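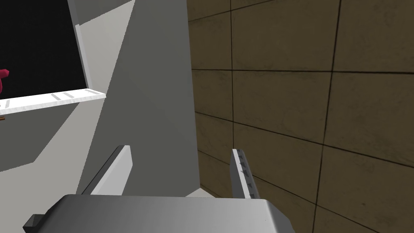
Simulated room, seen from just behind the open gripper.

2018-04-23

I have now read the Unside guidelines three times, once on the train to Tarstead and twice at my desk with a pencil, and I still don't know what I am supposed to do differently on a weekday morning.

For anyone lucky enough to have missed it, Unside is the draft set of good practice rules for testing household robots in simulation before they are let near a real house. It runs to eight sections. We were asked at Drirnico to say whether we would sign up to it by the end of May, and since I do most of the sim work in our corner of the building, the question came to me. My answer at the moment is a grumpy "perhaps".

Let me start with the part I agree with. Section 3 says that any claim about a test in simulation should say plainly that it was a test in simulation. Good. It should be printed on the door. I have sat through too many talks where a success rate goes up on the screen and you have to wait for the questions at the end to find out that no real cupboard was ever opened. If the whole document had been that one page, I'd have signed it the same afternoon.

Then we get to section 4, on what they call scene fidelity, and my pencil starts to work harder. The rule is that a simulated room must be "representative of the intended setting". Representative how? The view at the top of this post has a brown tiled wall, mottled, with dark grout lines, and next to it a tall grey slab with no texture to speak of. Somebody took trouble over the tiles. The slab is as plain as a slab can be. Does that room pass? Under the draft, you could argue it either way and nobody could tell you that you were wrong. I asked this on the mailing list and was told that it was a matter for the judgement of the tester. The tester is me. I wanted the rule in order to be spared my own judgement, which I know to be poor after lunch.

What matters to a gripper is mostly what it touches. Friction, weight, how stiff a hinge is, whether a drawer catches on its runner. You can have the prettiest grout in the world and a friction value that someone typed in years ago and never looked at again. Section 4 gives more than a page to lighting and surface finish, and contact gets a single paragraph, most of which is a definition. I suspect that's because a picture is easy to check in a meeting and a friction value is dull.

Section 5 wants a clearance of "adequate margin" between the hand and fixed surfaces at the start of each run. Again I have no quarrel with the idea. Start a run with a finger already buried in a wall and the physics will do something daft, and you'll waste a morning finding out why. But adequate for what? A hand-mounted view like ours makes everything near the fingers look closer together than you'd think, and I would not care to judge a margin from it. In the view above, the right finger lines up near the seam where the slab meets the tiles. How far short of them it sits, I couldn't tell you by eye. I'd have to ask the simulator for the distance, and the draft never says that I should. It says "visual inspection". I'd strike that out and put in a number and a unit.

The Tamura checklist, which we have used here for a while, is uglier and shorter and I trust it more. It has seven lines. Is the gripper empty at the start? Are the fingers fully open? Do both collision shapes match the visible ones? That third line has saved me more than once — our finger has a row of small teeth along its inner face, and for a good part of last winter the collision shape underneath was a flat bar. The teeth were for show. Every grasp we had recorded was a grasp by a hand that didn't exist. Unside would have let us through without a murmur, as the thing looked right.

I can hear the reply to all this, because I've already had it by email. A standard has to be general. It can't know about my teeth or my tiles. Fair enough, but then it should call itself advice and drop the badge. The badge bothers me most. Section 8 proposes a mark that a group may put on its reports if it has "followed the practice", and there is no audit, no sample and no one to send your files to. You fill in the form yourself. I would pass. So would anybody else with a free hour and a steady typing hand.

People outside the trade will read that mark as meaning the robot is safe in a kitchen. It can't mean that. At best it means that some people wrote down what they did, and I'm all for writing things down, but I don't want a sticker for it.

So my comments have gone in. Cut section 8. Put contact ahead of looks in section 4. Replace "adequate" with a figure wherever it turns up. Leave section 3 exactly as it is. If the next draft manages two of those I'll probably recommend that we sign, and if it comes back with a better-looking badge I won't.

Comments are open until the end of the week, after which I'm in Tarstead again and the wifi there is hopeless.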